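How to get a sourdough starter going (and keep it alive)

I killed two starters before this one, so I'm writing down what I do now. You want a clean jar, a bag of wholemeal rye and some water. That's it!

Day one: stir 50g of flour into 50g of water, put the lid on loosely and leave it on the worktop. My kitchen in Holtent is freezing in February, so mine lives next to the boiler.

Every day after that, spoon out all but a good dollop, then add the same flour and water again. It'll probably bubble like mad early on and then go flat. Carry on anyway. My friend Refugio binned his at this point (twice) and I still tease him for it.

Mine took 18 days to double properly, though plenty are quicker. It should smell a bit like yoghurt. If you see pink streaks or fuzz, chuck the lot and scrub the jar.

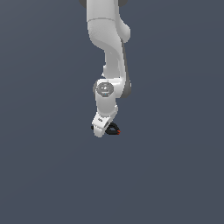

Once it's rising after every feed you can move it to the fridge and feed it weekly. Take it out the night before you bake, give it a big feed and leave it somewhere warm. The spoonings-out make lovely pancakes, by the way, with a pinch of salt and loads of butter.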